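## Drorent weitet die Erhebung von Greifbeispielen auf private Haushalte aus

*Aus dem Bereich Datenerhebung und Lernverfahren*

Die Arbeitsgruppe Datenerhebung hat im Januar die zweite Phase des Vorhabens Urnollow aufgenommen. Ziel des Vorhabens ist der Aufbau einer Sammlung von Handhabungsbeispielen, mit denen ein lernendes System den Umgang mit weichen, verformbaren Gegenständen einüben soll. Die erste Phase hatte sich auf die Laborräume am Standort Avham beschränkt. Nunmehr werden die Beispiele überwiegend in bewohnten Räumen aufgezeichnet, wobei Schlafzimmer und Abstellbereiche für Haushaltstextilien den Schwerpunkt bilden.

An der zweiten Phase beteiligen sich elf Haushalte. Die Aufnahmen erfolgen nach vorheriger Terminabsprache und dauern je Besuch höchstens einen halben Tag. In der Regel beginnen sie um 9 Uhr. Die teilnehmenden Haushalte erhalten vorab ein Merkblatt sowie eine schriftliche Einwilligungserklärung, die jederzeit und ohne Angabe von Gründen widerrufen werden kann.

### Warum Textilien

Die Auswertung der ersten Phase hat gezeigt, dass das unter der Bezeichnung Koo geführte Lernmodell feste Gegenstände wie Becher, Dosen und Schachteln mit zufriedenstellender Sicherheit ergreift. Bei Decken, Tüchern und Kissenbezügen blieb die Leistung deutlich dahinter zurück. Ein Tuch besitzt keine gleichbleibende Form. Es kann glatt liegen, sich stauchen, über eine Kante hängen oder sich mit einem zweiten Stoff verschlingen, und der günstigste Griffpunkt ändert sich mit jeder dieser Lagen. Hinzu kommt, dass Textilien im Haushalt selten allein auf einer freien Fläche liegen. Häufig befinden sie sich auf anderen Textilien, deren Muster, Falten und Säume die Abgrenzung zusätzlich erschweren.

Im Labor ließ sich diese Vielfalt nur unzureichend nachstellen. Die dort verwendeten Stoffe waren einfarbig, frisch gebügelt und lagen auf einer hellen Tischplatte. Das Modell lernte unter diesen Bedingungen zwar rasch, übertrug das Gelernte aber nur eingeschränkt auf unbekannte Umgebungen. Die Projektleitung hat daher entschieden, die Erhebung dorthin zu verlegen, wo die spätere Anwendung stattfinden soll.

### Vorgehen bei der Aufzeichnung

Die Beispiele werden mit einem von Hand geführten Greifer mit zwei Fingern und zugehöriger Kamera aufgenommen. Die erhebende Person führt den Greifer so an den Gegenstand heran, wie es ein Roboterarm tun würde, und schließt die Finger am gewählten Griffpunkt. Aufgezeichnet werden das Kamerabild, die Bewegung des Greifers im Raum und die Öffnungsweite der Finger. Ein vollständiger Roboter ist vor Ort nicht erforderlich. Dies verkürzt die Rüstzeit erheblich und ermöglicht Aufnahmen auch in engen Räumen, in denen ein Arm mit Standfuß nicht aufgestellt werden könnte.

Jeder Durchgang beginnt mit weit geöffneten Fingern oberhalb oder seitlich des Zielgegenstandes. Es folgen die Annäherung, das Schließen, das Anheben und das Ablegen an einer zuvor festgelegten Stelle. Zwischen zwei Durchgängen wird die Lage des Textils verändert. Dabei gilt ausdrücklich, dass die Umgebung nicht aufgeräumt werden soll. Gemusterte Steppdecken, Kissen und weitere Stoffe im Hintergrund verbleiben an ihrem Platz, auch wenn sie den Zielgegenstand teilweise berühren. Ein graues Fleecetuch auf einer grün-weiß karierten Decke stellt das Modell vor eine andere Aufgabe als dasselbe Tuch auf einem einfarbigen Laken, und beide Fälle sollen in der Sammlung vertreten sein.

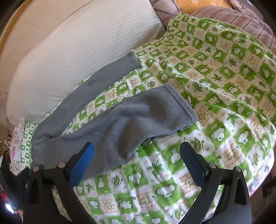
Für die Wahl des Griffpunktes besteht eine schriftliche Anleitung, die zu Beginn der zweiten Phase überarbeitet wurde. Bevorzugt werden Säume und umgeschlagene Enden, sofern diese frei zugänglich sind. Liegt kein freier Saum vor, ist eine deutlich ausgeprägte Falte zu wählen. Die Finger sollen den Stoff von beiden Seiten fassen, ohne die darunterliegende Lage mitzunehmen. Wird die untere Lage dennoch erfasst, so ist der Durchgang nicht abzubrechen, sondern zu Ende zu führen und im Protokoll als Mehrfachgriff zu kennzeichnen. Auch solche Fälle besitzen für das Training einen Wert, sofern sie zuverlässig erkennbar sind.

Die Geschwindigkeit der Bewegung ist gleichmäßig zu halten. In der ersten Phase hatten mehrere Erhebende den Greifer zügig an das Textil herangeführt und unmittelbar vor dem Kontakt abgebremst. Das Modell übernahm dieses Verhalten und verharrte in der Erprobung wiederholt kurz vor dem Gegenstand. Die überarbeitete Anleitung sieht deshalb eine durchgehend ruhige Annäherung vor. Pausen sind nur vor Beginn und nach Abschluss eines Durchgangs zulässig.

### Umfang und Qualitätsprüfung

Je Haushalt sind 300 Durchgänge vorgesehen. Die Zahl wurde so festgelegt, dass innerhalb eines Haushalts verschiedene Stoffarten und Ausgangslagen abgedeckt werden können, ohne die Räume über Gebühr in Anspruch zu nehmen. Der erste Haushalt ist inzwischen abgeschlossen. Nach der Prüfung wurden 224 der dort aufgezeichneten Durchgänge in die Sammlung übernommen. Die übrigen schieden aus, überwiegend wegen verdeckter Sicht auf den Griffpunkt oder wegen einer unvollständigen Aufzeichnung der Fingerstellung.

Die Prüfung erfolgt in zwei Schritten. Zunächst kontrolliert ein automatisches Verfahren die technische Vollständigkeit der Daten. Anschließend wird jeder Durchgang von einer Person gesichtet, die an der Erhebung nicht beteiligt war. Sie beurteilt, ob Beginn und Ende richtig gesetzt sind, ob der Zielgegenstand eindeutig bezeichnet ist und ob die Angaben im Protokoll mit der Aufzeichnung übereinstimmen. Bei abweichender Einschätzung entscheidet die Arbeitsgruppe in ihrer nächsten Sitzung.

Besondere Aufmerksamkeit gilt derzeit den Lichtverhältnissen. In Schlafräumen treten auf engem Raum sowohl dunkle Bereiche als auch helle Lichtpunkte auf. Die Erhebenden sind angehalten, die vorhandene Beleuchtung unverändert zu lassen und keine zusätzlichen Leuchten aufzustellen. Im Protokoll ist lediglich zu vermerken, ob Tageslicht, Kunstlicht oder beides vorlag. Eine nachträgliche Aufhellung der Aufnahmen findet nicht statt.

Gleiches gilt für die Verzeichnung der Weitwinkeloptik. Gerade Kanten erscheinen zum Bildrand hin gebogen. In der ersten Phase waren die Bilder vor dem Training entzerrt worden, wodurch Randbereiche verloren gingen. Die zweite Phase verwendet die unveränderten Bilder. Ein Vergleich beider Vorgehensweisen ist Bestandteil des Zwischenberichts.

### Schutz der Privatsphäre

Aufnahmen in bewohnten Räumen erfordern besondere Sorgfalt. Vor Beginn eines jeden Termins legen die Erhebenden gemeinsam mit dem Haushalt fest, welche Bereiche aufgezeichnet werden dürfen. Schriftstücke, Fotografien und Bildschirme sind vorab aus dem Blickfeld zu entfernen oder abzudecken. Personen dürfen während eines Durchgangs nicht erfasst werden. Ton wird nicht aufgezeichnet.

Die Daten werden unter einer Kennziffer gespeichert, die keinen Rückschluss auf die Anschrift zulässt. Der Haushalt kann die Aufnahmen innerhalb von sieben Tagen nach dem Termin einsehen und die Löschung einzelner Durchgänge verlangen. Erst nach Ablauf dieser Frist werden sie zur Prüfung freigegeben. Ein späterer Widerruf der Einwilligung bleibt hiervon unberührt.

### Nächste Schritte

Die verbleibenden Haushalte werden nacheinander besucht. Parallel hierzu beginnt am Standort Avham die Erprobung des Modells Koo mit den bereits übernommenen Beispielen. Geprüft wird zunächst das Aufnehmen eines einzelnen Tuches von einer gemusterten Unterlage, danach das Trennen zweier übereinanderliegender Stoffe. Das Falten ist nicht Gegenstand der laufenden Phase.

Beschäftigte, die sich als Erhebende zur Verfügung stellen möchten, nehmen an einer halbtägigen Einweisung teil. Vorkenntnisse in der Robotik werden nicht vorausgesetzt. Erforderlich sind eine ruhige Handführung und die Bereitschaft, das Protokoll nach jedem Durchgang vollständig auszufüllen. Die Einweisung umfasst Übungen mit dem Greifer an mehreren Stoffarten sowie eine Unterweisung zum Datenschutz. Anmeldungen nimmt das Sekretariat der Arbeitsgruppe Datenerhebung entgegen; die Zustimmung der jeweiligen Abteilungsleitung ist beizufügen.

Die überarbeitete Anleitung und das Protokollformular liegen im internen Verzeichnis des Vorhabens Urnollow bereit. Ältere Fassungen sind nicht mehr zu verwenden.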